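Salim Nyamweya keeps the league table on the side of his refrigerator. It is four columns wide, in pencil, and the paper has been erased so often that it's gone soft in the middle. He unpins it for me before I've got my coat off.

"Look at this," he says. "Second from bottom in April, and now look!"

The team is Drolimgate, a crossword club that meets above a shoe repair shop and competes by mail against other clubs. Yes, by mail. Each month one club sets a puzzle, posts it out, and the others have until the postmark date to send it back solved. Nyamweya has been a member for 4 years and has set puzzles for most of that time, and I have rarely met a man so happy to talk about the word "ewe."

"You need it," he says. "Everybody groans, but you need it. You've got a beautiful long answer going across, you've got something even better going down, and there's one little corner where nothing will fit. And then along comes a sheep."

He started solving on a bus. The ride to his old job was long, somebody always left a newspaper on the seat, and the puzzle was usually half done in somebody else's handwriting. He says this was the best training he could have had.

"Half of what they wrote was wrong! So you're solving the clue and you're also checking up on a stranger. I got to know that handwriting. Great on rivers, terrible on opera."

Setting came later. His first puzzle took him a whole winter and he describes it now with real affection, the way people talk about a bad first car. One clue had two correct answers. Another had none. He sent it off to the Zatano club anyway and got back a letter three pages long.

"Every mistake, numbered. It was the kindest thing anyone could have done. I've still got it. I reread it every time I finish a grid, before I let it out of the house."

These days he starts with the long answers, always on squared paper, and fills the rest of the grid over a week or so. The clues go on index cards, one word to a card, and the cards live in shoeboxes from the shop downstairs. He has 900 of them filed and admits that a good many will never be used. I pull one out at random. The word is "marmalade," and under it are six tries at a clue, five of them crossed through.

What makes a good clue? He's been waiting for that one, and he gets up and walks around the kitchen while he answers.

"It should be fair and it should make you a little bit mad. You read it and you think, well, that's nonsense. You go wash the dishes. And then with your hands in the water you shout something out, and your family thinks you've cut yourself. That's a good clue."

He doesn't care for obscure words, and he is firm about it. If a solver has to go to the dictionary after getting the answer, he counts that one against himself. He'd much sooner take a word like "ladder" and look at it from an angle you haven't tried. Dorkero, the club currently top of the table, sets the other way, with a lot of Latin and a lot of moths, and he admires them for it while hoping very much to beat them.

Drolimgate's meetings run late. There are usually two arguments going, one about the puzzle and one about the window, and there is always something to eat. Nyamweya believes in snacks. He says people guess more bravely with their mouths full.

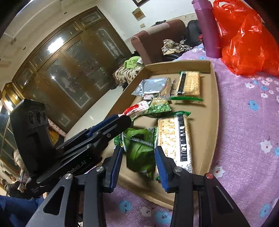

The snack box, on its purple floral cloth.

The next grid is his biggest yet, with 186 clues, and it's meant for the holiday mailing. He shows me one corner of it and covers the rest with his forearm. The theme is a secret. I guess weather, then trains, and he is delighted both times that I'm wrong.

I ask if he ever thinks about moving to a computer, as a few of the other clubs have. He has tried it, and he liked how fast it filled a corner, but he missed the eraser.

"When I rub a word out, I can still see it a bit. Sometimes it's the right one and I put it straight back in. I'd hate to lose that."

Then he hands me a pencil and a card with a clue on it, five letters, and goes off to make more coffee. It took me until Thursday.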